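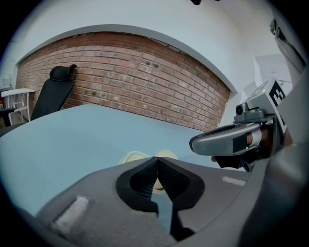 Mesa de tampo azul-claro, com a peça creme atrás das garras.

Como montar a tabela de capitalização antes de uma rodada seed

O procedimento supõe uma sociedade com dois fundadores e uma nota conversível em aberto. Os números são os da Skornon, usada nos passos seguintes.

1. Liste as participações emitidas. Uma linha por titular, com classe, quantidade e data de aquisição. Na Skornon, Poonam Shukla e Sudheer Ramasamy são os únicos titulares de ordinárias.

2. Registre a nota conversível em aba separada. A da Erton é de 126 mil reais, com desconto de 19% e sem teto de valuation. Lance principal e juros em colunas distintas.

3. Calcule o preço de conversão: preço da rodada x (1 - 0,19). Divida principal mais juros por esse preço e arredonde para baixo.

4. Inclua o pool de opções. Confira no term sheet se ele entra na base pré ou pós-investimento - a diluição dos fundadores muda bastante de um caso para o outro.

5. Some a coluna de percentuais em base totalmente diluída. O total deve fechar em 100%. Diferenças na quarta casa decimal costumam vir do arredondamento do passo 3.

6. Congele uma cópia em PDF e envie aos investidores até 30 dias antes do fechamento.

Erro comum: usar o preço da rodada sem desconto na linha da nota.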